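Ditside healthy eating project: progress report, 11/12/2021

We have now spent 282 of the 2000 pounds Promance gave us, nearly all of it on lentils, oats and frozen spinach. Of the 57 households signed up in August, seven have dropped out.

Iron intake is up, or so the food diaries say. I would not lean on them — people write down the spinach and forget the biscuits. 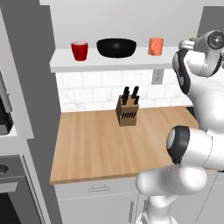
Knife block at the back of a wooden worktop.

The Skametti leaflet still claims pulses "boost energy". We have seen nothing to support that and have asked for the line to come out. Ngau wants a second round of diaries. I doubt they will tell us more than the first, but the forms are printed and go out next week.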